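Light for Close Work
Notes for the second lecture, evening course in home and workshop interiors, Vostdale
Csaba Szalai
Revised 14 July 2023

In the first lecture we spoke of daylight and how it moves through a room. Today we come to the table, and to the light which a person needs when sitting at it with something small in the hands: sewing, model making, repairing a watch strap, peeling and chopping, filling in forms. I will use the word "task" for all of these. It is a dry word but it saves time.

1. How much light

The amount of light that falls on a surface is measured in lux. For reading and ordinary desk work we will use 500 lux at the table top as our working value in this course. For very fine sewing, or black thread on black cloth, you will want more. For eating soup you want far less, and most people are happier with less.

Please note that the value is for the surface of the table. It is not for the lamp, and it is not for the middle of the room. Students often measure at the height of their own face, as it is comfortable to hold the meter there, and then the number is too high. Lay the meter flat on the table, take your hand and your head out of the way, and wait until the number stops moving.

Older eyes need more light for the same task. They are also more disturbed by glare, so a stronger bare bulb is a poor present for a grandmother. A shaded lamp which can be pulled closer is better.

2. Direction

Two lamps can give the same number on the meter and still be very different to work under. The difference is mostly direction. When light comes from one side, every object has a bright part and a dark part, and we understand its form quickly. When light comes equally from everywhere, the forms become flat. This is restful in a corridor but tiring when you look for the edge of a hem.
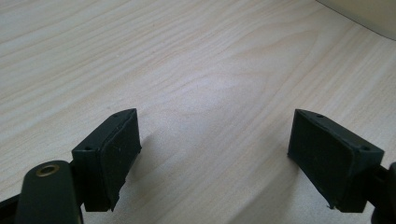
Fig. 1. Light from above and slightly to the right. The inward faces are in shadow, the top edges a little lighter.

Dark, matt objects are the hardest case. They send back so little light that their shaded sides almost join together with their shadow. If your work is mainly with dark things, do two things: choose a pale table top, and add a second, weaker light from the opposite side. The second lamp should not be as strong as the first, otherwise you lose the form again.

The traditional rule says that light should come over the left shoulder for a right-handed person, and over the right shoulder for a left-handed person. The purpose is that the shadow of the hand does not fall on the place where the pen or needle is working. The rule is good for writing. It is less useful when both hands work together, for example in knitting or in kneading dough. In such cases I recommend a wide light from above and slightly in front, so that the shadow of each hand is soft and falls back towards the body.

Siiri Lehtinen, who teaches the textile group in Sakstead, disagrees with me on this point. She prefers a long lamp on each side of the table, and her pupils do very fine lace, so I pass on her opinion with respect. Try both and write down what you find.

3. The table top itself

We tend to forget that the table is also a part of the lighting. A pale top throws light back up, under the hands and into the lower sides of the work. A very dark top swallows it. The first table in my own workroom was painted nearly black, which looked elegant in the evening and was impossible to work at – I kept it for two years out of pride.

Gloss is another matter and should not be confused with colour. A pale top with a high varnish will show you a picture of the lamp, and your eyes will go to this picture again and again. A matt or satin finish scatters the light and the problem disappears. If you have already a shiny table and do not wish to sand it, put down a sheet of plain paper or a linen cloth where you work.

The grain of wood should be quiet. Strong stripes are beautiful but small pins and screws hide in them. For the same reason a patterned oilcloth is a bad surface for beads.

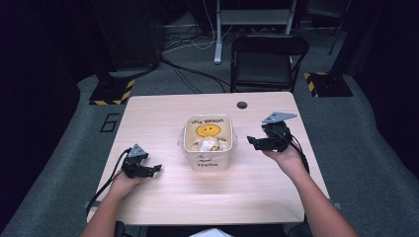
You should also think about what stands around the work. White walls close to the table act as a large, weak lamp. A dark bookcase at the same distance takes this light away. In the March session we carried one table from the white end of the Bemden room to the shelf end, with the same lamp at the same height, and the reading fell by roughly 80 lux. The group had guessed that it would hardly change.

4. Colour of the light

There are two separate questions, and shop labels mix them. One is whether the light looks warm (yellowish) or cool (bluish). This is mostly taste, although a warm lamp and cool daylight on one table give shadows of two colours, which some people find unpleasant. The other question is how truly the lamp shows the colours of things. It is given as an index, and 80 is common for household lamps. If you match threads or mix paint, look for a higher value.

A simple test: take two navy blue threads and one black one, and try to tell them apart under the lamp. Then carry them to the window. If you have sorted them wrongly, change the lamp and not your glasses.

5. Flicker and heat

Cheap lamps on a dimmer may flicker. You may not see it directly, but a moving needle will seem to jump. Move a pencil quickly from side to side under the lamp; if you see several separate pencils instead of a smooth blur, the lamp flickers.

Heat is a smaller concern than in earlier times. Still, feel the shade after an hour of use before you place it near paper or wool.

Exercise for next time

Choose one table at home. Measure in 3 places on it: the middle, the edge nearest to you, and the corner where you usually put things down. Do it once by day and once after dark. Draw the table from above with the lamp, the window and your chair, and mark your readings on the drawing. Those who have no meter can borrow one from the Kozma cupboard, shelf 11. Please sign for it, and bring it back with the battery taken out.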